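Fladell: simulated grasping data for a home-built tabletop arm

Maintained by Lise Sutherland. Last revised in February.

What is in the release

Fladell is a set of short simulated episodes made to train a small arm I built in a shared workshop. The arm is called Obura. It has five joints plus a gripper, hobby servos throughout, and printed links. Before running anything on the real servos I wanted a policy that had already made its worst mistakes in software.

The release has 3,172 episodes. Of these, 2,031 end in a completed place and the rest end in a drop, a missed grasp or a timeout. Failed episodes are kept and labeled. If you only want clean demonstrations, filter on the success field in the index file.

Folders

episodes/ has one folder per episode, with camera images, joint positions and gripper commands.
index.csv has one row per episode: object, surface, random seed, outcome, length.
assets/ holds the meshes and textures used in the renders.
tools/ has the replay script and the converter.
holdout.txt lists the 369 episodes I don't train on. Please leave them out too if you want to compare numbers with mine.

How the episodes were made

The simulated arm uses the same link lengths as the real one, measured with calipers after assembly. The print files were off by a little at the elbow, so don't use those. Joint limits come from Irier, the servo controller board I wired up for this build, and they are a few degrees tighter than what the servos can do.

Each episode picks a tabletop texture, a target object and some other tableware, then places them at random. A scripted planner does the reach, grasp, lift and place. I added noise to the gripper's approach height after the first batch turned out too tidy and the policy learned nothing about correcting itself.

Images are saved at every control step. Joint readings are saved at the same rate, with no smoothing.

Replaying an episode

Install the requirements file, then run the replay script in tools/ with an episode folder as its only argument. It opens a window and steps through the images next to a plot of the joints. The space bar pauses. On a laptop without a graphics card it will run slowly but it will run.

The converter writes the episodes out in the format my training code, Tedwood, expects. Tedwood isn't needed to use the data.

Known problems

185 episodes have a gripper command that lags the images by one step. They are marked in the index in the column called lag. Shifting the command column back by one fixes them.

Lighting is close to flat. Policies trained only on these renders did badly under the workshop's overhead tubes until I turned on color jitter during training.

Object scale is not always believable. Some of the food meshes came in too big compared with the plates and I corrected the ones I noticed.

Surface textures are busier than any table you are likely to own. That was on purpose.

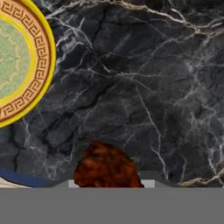

Contact physics is the weakest part. Rounded objects with uneven surfaces tend to slip or jump when the fingers close, and raising the friction value only hides the problem. I left friction at one setting for the whole release so the behavior is at least consistent. On the real arm I glued strips of bike inner tube to the fingertips, and grasps there are more forgiving than in the simulator.

Not included

There is no real-arm data in this release. I have some recordings but the wrist camera mount was reprinted halfway through and the two halves don't line up. There is also no depth, no force reading and no language labels.

Changes

The current version adds the lag column, removes duplicate seeds and renames the outcome labels. Older index files won't work with the new replay script, so download both together.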